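Finds Assistant (Archaeology), Brunby Museum

Fixed term, two years, full time
Based at the Dornono Store, Brunby
Reference: 376

Brunby Museum wishes to appoint a Finds Assistant to work on material recovered from the gravel terraces of the River Tritier. The post will suit a candidate with some experience of handling archaeological finds, whether gained in paid employment, during a course of study or through regular work with a local society.

Background to the post

The museum holds the archaeological collections for Brunby and the surrounding parishes. The Tritier material came to us in several instalments as quarrying moved along the valley, and it was boxed by the excavating teams under different numbering systems. It comprises 697 boxes, mostly of pottery, animal bone and worked flint, with smaller quantities of metalwork and waterlogged wood. Part of the assemblage has been washed and marked. The remainder is as it left the site.

Funding has been secured from the Antoniadis Bequest to bring the whole of the material to a single standard, to complete the catalogue and to prepare a selection for display in the river gallery.

The place of work

The Dornono Store is a single-storey building on the northern side of the town, ten minutes' walk from the museum. It contains the racked store, a wet room, a dry finds room, a small library and a staff room. There is level access throughout. Staff have the use of the staff room at all times, and tea and coffee are provided without charge. Food and drink may not be taken into the finds rooms or the racked store.

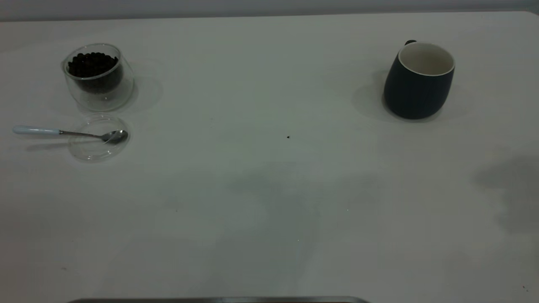
Coffee beans and a mug on a white table.

The store is kept at a steady temperature, which some people find cool in winter. Protective clothing and gloves are supplied. Bicycles may be kept in the covered yard, and a limited number of parking spaces can be reserved by those who need them.

Main duties

The Finds Assistant will report to the Collections Manager and will be expected to:

Wash, dry, mark and re-bag finds in accordance with the museum's written procedures.

Check the contents of each box against the site records and report any discrepancy.

Enter records in the collections database, including measurements, weights and condition notes.

Pack fragile and waterlogged objects for transfer to the conservator.

Assist visiting specialists, including laying out material for study and returning it to its correct location.

Help members of the public who bring objects to the museum's monthly identification sessions, and pass on reports of possible treasure promptly.

Supervise student placements in the wet room during July.

Carry out such other duties as may reasonably be required.

What we are looking for

Essential

Practical experience of processing archaeological finds.

The ability to recognise common types of pottery and worked flint from the region, or from a comparable one.

Accurate record keeping, and confidence in using a database or spreadsheet.

Clear handwriting suitable for marking small objects.

The ability to lift and carry boxes safely. Reasonable adjustments will be made where required.

Desirable

A degree or other qualification in archaeology or a related subject.

Experience of working with waterlogged material.

Knowledge of animal bone identification.

A full driving licence.

Terms and conditions

The post is offered for a fixed term of 2 years, subject to a probationary period of six months. Normal working hours are 9 am to 5 pm with an unpaid lunch break. The museum will consider requests for compressed or adjusted hours. Occasional weekend work is required for public events, for which time off in lieu is given. The salary is set at point 57 of the museum's pay scale, a copy of which is included in the application pack. Annual leave is in line with the museum's staff handbook, and the postholder will be enrolled in the pension scheme unless they choose to opt out.

The postholder may attend one external training course in each year of the appointment, with fees and travel paid by the museum.

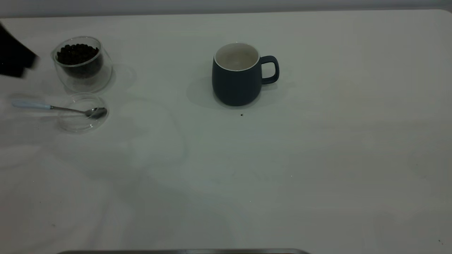

How to apply

Application packs may be obtained from the museum's reception desk or requested by post. Please quote the reference number given at the head of this notice. Completed forms should be accompanied by a covering letter of no more than two pages, explaining how you meet the essential requirements. A curriculum vitae will not be accepted in place of the form.

Applications must reach the museum by 12 noon on the closing date printed in the pack. Interviews will be held at the Dornono Store and will include a short practical exercise in sorting and recording. Reasonable travel costs within the United Kingdom will be refunded on production of receipts.

Applicants who need the form in large print, or who require any adjustment for interview, should contact reception. Brunby Museum welcomes applications from all sections of the community.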